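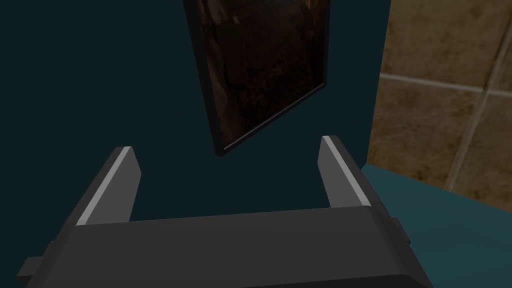
Gripper in front of a dark teal panel, seen from just behind.

Guretti Sundow indoor/outdoor basketball, size 7

I've put two months into this ball now and I'm still grabbing it first out of the bag! The grip is the big thing. Straight out of the box it's tacky without being sticky, and the channels are deep enough that you find the seams on the catch and can go right up into your shot. I get through 200 jumpers most mornings before work (asphalt court, very unforgiving) and the pebbling has hardly worn. 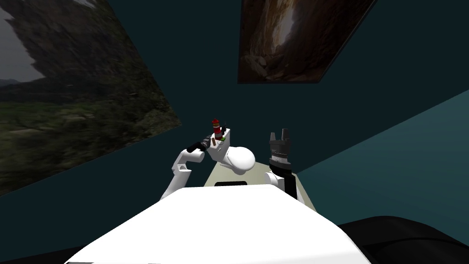

Bounce is true as well — a touch livelier than my old Wavwood, so give yourself a session to get your handle back. It holds air beautifully. I've topped it up once.

My only grumble is the colour, a sort of mustard that's hard to pick up under our dim rec centre lights. For $45 I can live with that. My favourite ball in years, and I've already ordered a size 6 for the under-14s.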